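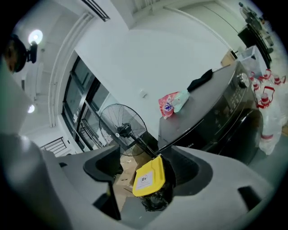
Jaw service on the hand-held gripper today. Posting the steps because the Brutier manual skips half of them.

Started at 2,478 grips on the counter. I do the jaws every 509 or so on paper, but this set went well past that.

Left jaw first. Back the screw out, lift the block straight up, wipe the slide with a dry cloth. No oil. Oil picks up grit and then the jaw drags.

The recess on the right side is where dirt collects. I use a soft brush and then tape wrapped around a stick.

Screws go back to the first mark on the driver, no tighter. The body is plastic under there and I cracked one in July.

Test pieces are whatever is thin and awkward. A yellow plastic lid is good for this. If the jaws aren't parallel, it tips when you squeeze.

Bags are harder. Thin plastic bunches up in the gap between the jaws, so check down there before you close the tool again.

Replacement pads are the Zornesska ones, 11 to a pack. They need 35 minutes for the glue to set.

Next job is the trigger spring. The new one is still in the mail from Stadisitz.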